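Human Factors in Automation | Research Article

4.2 What changed at the sorting bench

The Drenberg plant packs push buttons for control panels, and until last year every one of them was sorted by hand. We were excited by how quickly the workers took to the new cell, and even more by what they did with the time it gave them! In our interviews, the word that came up most was "wrists." More than 3000 parts can cross the bench in a shift, and the old job meant the same short reach all day long.
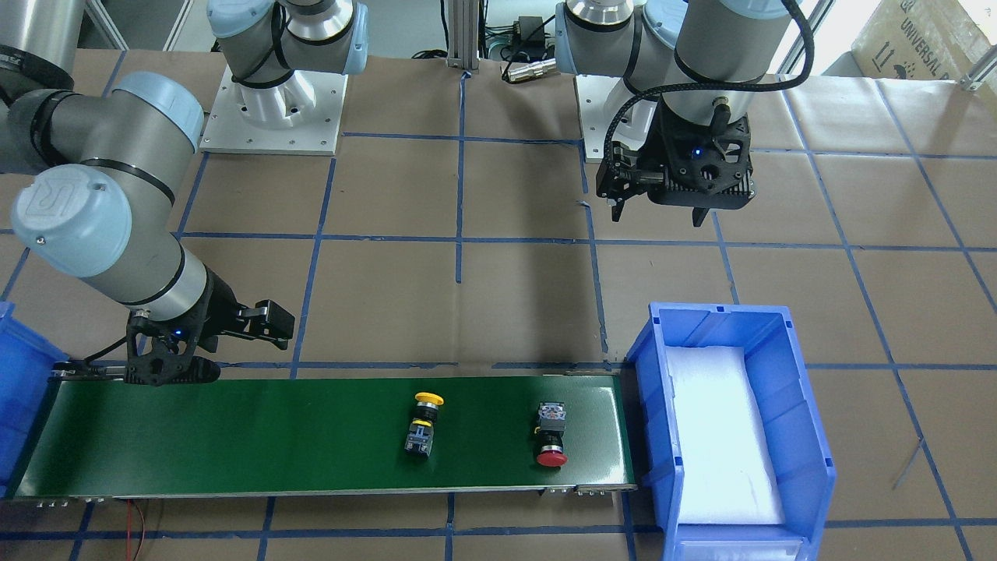

DRENBERG, August 5, 2019

Figure 2. Sorting cell with two arms over a belt carrying a yellow and a red push button. The bin beyond the right end of the belt has a white foam pad in the bottom.

The sorters now set up the batches, check contact blocks and decide what to do with odd parts (a task they used to squeeze in before lunch). Our log holds 2152 of these decisions, and reading through them was a real pleasure, full of small notes on worn caps and mixed lots. Two sorters told us they missed talking across the bench, and we take that seriously. The Clekau site has already moved its checking table closer to the cell, and we will go back in November to see how people like it.

We use cookies to improve your reading experience. Accept | Manage settings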